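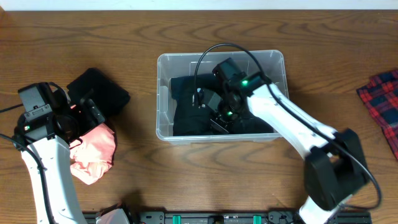 Samstag, abends

Heute früh die Leinsamen von Karnon aufgemacht, die 1.000-Gramm-Packung. Zwei Esslöffel geschrotet, mit Wasser angerührt und 30 Minuten stehen lassen. Der Brei wird zäher als mit den ganzen Samen, schmeckt aber nussiger. Mit Apfel und etwas Zimt ganz in Ordnung. Bis zum Mittag keinen Hunger gehabt, das war in den letzten Tagen anders.

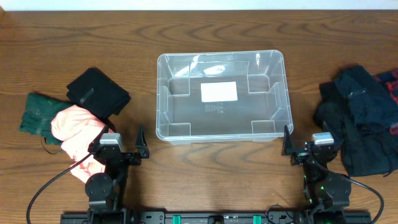 J. Urban
Diätassistenz und Ernährungstagebuch

Am Nachmittag den Vorrat durchgesehen. Die Hanfsamen aus Bosbridge riechen ranzig und kommen weg. Ich hatte sie offen im Schrank stehen, bei dem hohen Fettanteil gehören sie in den Kühlschrank. Haferkleie reicht noch für vier Frühstücke. Sonnenblumenkerne sind genug da.

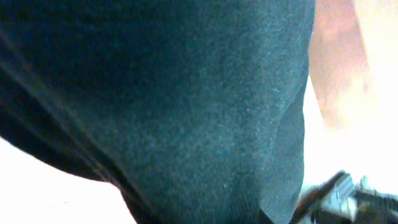 Mit dem Trinken war ich wieder nachlässig. Wer so viel Leinsamen isst, muss mehr trinken, das sage ich anderen ständig und vergesse es selbst. Zwei große Gläser zum Frühstück, danach bis drei Uhr nichts. Am Abend Linsensuppe mit dem Brot von Flerkov. Die Kruste ist gut, innen war es mir zu feucht.
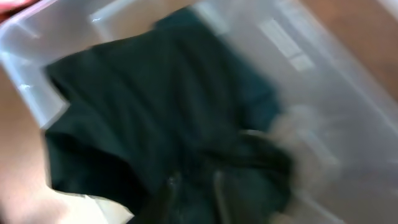 Morgen probiere ich den Schrot im Joghurt, über Nacht angesetzt und ohne Zimt. Die Schüssel steht schon im Kühlschrank. Einkaufen: Haferkleie, Äpfel, rote Linsen, ein Schraubglas für die neuen Hanfsamen.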